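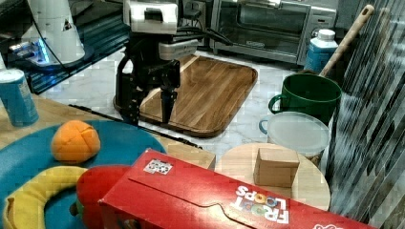 Planche à découper en bois, petit four en arrière-plan.

Reprise d'études à 40 ans passés : comment j'ai tenu le compte des heures

Temps de lecture : 4 minutes

Plusieurs lecteurs m'ont demandé le détail du tableau que j'évoquais en février, celui qui m'a servi à suivre ma licence en gestion de production à l'institut Odness, en parallèle d'un temps plein chez Kubiak. Je le décris une fois pour toutes, avec les erreurs de la première version.

Le point de départ est la charge de travail annoncée. Le livret de l'étudiant donne un volume global, cours à distance, travail personnel et projet compris. Pour mon parcours, dispenses déduites, il restait presque 1420 heures. Le livret les répartit à parts égales entre les semestres. La répartition réelle est différente : les statistiques et la comptabilité analytique pèsent sur le premier, le projet sur les deux derniers, et le deuxième est léger. Quand on travaille à côté, l'écart compte davantage que le total.

Première version du tableau : une ligne par semaine, une colonne par matière, un total à droite. Je l'ai abandonnée au bout de cinq semaines. Elle enregistrait le temps passé assis devant les cours et ne disait rien de l'avancement. J'avais des semaines à onze heures sans un seul exercice terminé.

Deuxième version : une ligne par unité de travail. J'appelle unité un chapitre lu et fiché, une série d'exercices corrigée ou une partie de devoir rendue. Le découpage complet en a donné 208. Chaque ligne comporte cinq champs :

- matière
- durée estimée, en quarts d'heure
- durée constatée, même unité
- date limite
- état (à faire, commencé, clos)

Le quart d'heure est la plus petite granularité utile. En dessous de 15 minutes, je ne note rien. Lucyna Bednarek, qui suivait le même parcours et travaillait en horaires décalés, notait à la minute. Ses estimations n'étaient pas meilleures que les miennes et la saisie lui prenait du temps.

Au bout d'une trentaine de lignes closes, le rapport entre durée constatée et durée estimée se stabilise par matière. Chez moi, il était proche de un en droit du travail et dépassait nettement un et demi en statistiques. J'ai appliqué ce coefficient aux lignes restantes de la matière, puis recalculé les semaines à venir. C'est ce recalcul qui m'a fait demander l'étalement du module de statistiques sur deux sessions. Ottavio Palumbo, le référent pédagogique, l'a accepté sans difficulté, à condition que la demande parte avant la clôture des inscriptions aux examens. Vérifiez cette date dès la rentrée ; chez nous elle figurait dans une annexe du règlement, pas dans le calendrier.

Sur l'outil : j'ai utilisé un tableur ordinaire. La plateforme de cours, Netex, affiche bien une barre de progression, mais elle compte les pages ouvertes. On peut atteindre la fin d'un module sans avoir fait un exercice. L'export existe (menu Suivi, puis Relevé d'activité), le fichier est encodé de travers et les accents sont à reprendre à la main.

Côté employeur, deux remarques. La convention de formation mentionnait les journées d'absence, mais pas les demi-journées d'examen. Il a fallu un avenant, que Sorin Coman, aux ressources humaines, a rédigé en une page. Demandez aussi que le temps de déplacement vers le centre d'examen soit écrit quelque part. Le mien ne l'était pas et j'ai posé un congé.

Ce que je changerais : j'ajouterais un champ pour l'heure de la journée. Je travaillais soit de 5 h 30 à 7 h, soit après 21 h, et je suis incapable de dire aujourd'hui quelles lignes ont été closes le matin. J'ai l'impression que la comptabilité passait mieux avant le travail. Je n'ai aucune donnée pour l'appuyer.

Iara Montecinos a repris le fichier pour une formation d'infirmière coordinatrice et a remplacé la date limite par une semaine limite, ce qui convient mieux aux stages. Je peux envoyer les deux versions à ceux qui m'écrivent. La feuille « coefficients » est protégée sans mot de passe.

Articles récents
- Dispenses de modules : quelles pièces joindre au dossier
- Relire un règlement des études, article par article
- Truvis ou papier : deux méthodes de fiches comparées
- Rédiger un mémoire de projet quand les données sont confidentielles

Contact | © Kyung-tae Kong, tous droits réservés | Haut de page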